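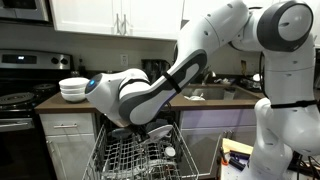 How Does a Dishwasher Wash the Dishes?

Spaghetti night is great until you see the plates. There's sauce on the rims, a noodle glued to the bowl, and something orange on a cup that didn't even have spaghetti in it! You put it all in the dishwasher, close the door, and push a button. Then it hums and sloshes for a long time, and you can't see a thing.

So what's going on in there? Let's find out!

It doesn't fill up like a bathtub

Lots of people think a dishwasher fills to the top with water and the dishes sit and soak. I thought so too when I was eight. But only a shallow puddle of water goes in, and it stays at the very bottom of the machine. A pump grabs that water and pushes it up to the spray arms, which shoot it all over the dishes. The water rains back down, runs through a filter that catches bits of food, and goes around again. The same water gets used over and over before it's drained away and fresh water comes in.

What makes the spray arms spin?

A spray arm is a long, flat bar with little holes in it. Many dishwashers have one under the bottom rack and another under the top rack. In most of them, no motor turns the arm. The water does it! Some of the holes are tilted, so when water shoots out one way, it pushes the arm the other way. If you've seen a lawn sprinkler whirl around, you already know the trick.

You can try this outside. Ask a grown-up to poke a hole low down on each side of a paper cup, and put a bendy straw in each hole. Seal the gaps with clay. Bend both straws so they point the same way around the cup, hang the cup from a string, and fill it with water. Around it goes – and your shoes get wet, so wear old ones.

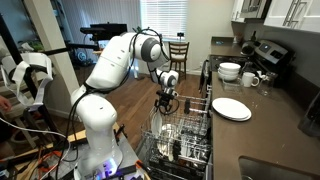
Page last changed: September, by Lowri Meredith

Why the racks are full of spikes

Pull out a dishwasher rack and you'll see rows of thin wire spikes. They're called tines (it rhymes with "lines"). Tines hold plates up on their edges with a space in between, so water can hit the front and the back. If you laid the plates flat in a pile, the ones in the middle would hardly get splashed at all.

The racks are made of wire for the same reason. Water has to get through them! A solid shelf would block the spray like an umbrella.

Where does everything go?

Every family has its own way of loading, and some families argue about it a lot. These ideas work in most machines:

Plates stand up in the bottom rack, with the dirty side facing the spray.

Bowls lean forward, so the water runs off them and doesn't collect inside.

Cups and mugs go upside down in the top rack. Right side up, a cup comes out full of dirty water. Yuck!

Spoons shouldn't hug. When spoons fit snugly together, the water can't get between them, so mix them in with the forks.

Sharp knives are a job for a grown-up.

When you're done, look for anything tall that could bump a spray arm. If an arm gets stuck, it can't spin, and part of the load stays dirty. Lots of arms can be turned gently with one finger, so you can check before the door goes shut.

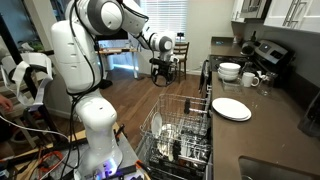
Soap that eats your leftovers

Dishwasher soap isn't the same as the bubbly soap by the sink. Never swap them! Sink soap makes so much foam that it can spill out onto the floor. Leave handling the soap to a grown-up, too – dishwasher soap is strong and can hurt your skin and eyes.

Many dishwasher soaps have enzymes in them. Enzymes are tiny helpers that chop big bits of food into smaller bits. One kind works on starch, like dried-on oatmeal. Another works on protein, like egg. Your body makes enzymes as well, and there are some in your spit right now, working on your snack.

Hot water helps by melting butter and grease so they let go of the plate.

Why are the plastic bowls still wet?

After the last hot rinse, plates and glasses are warm all the way through. That warmth turns the drops on them into water vapor, and off they go. Plastic doesn't hold as much heat, so it cools quickly and the drops stay put. Next time you unload, compare a plate with a plastic lunch box and see which one needs the towel.
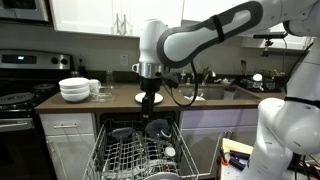
Bowls and a plate on the counter, with the dishwasher open below.

Words to know

Filter: a screen that catches bits of food.
Pump: the part that pushes water up to the spray arms.
Tines: the wire spikes that hold dishes apart.
Enzymes: tiny helpers that break food into smaller pieces.

A question from a reader

Eifion in Winville wants to know if he should rinse his plate first. Scrape the big bits into the trash or the compost, Eifion, and you can usually skip the rinsing. Do take the bones and the peas off, though. Peas get everywhere!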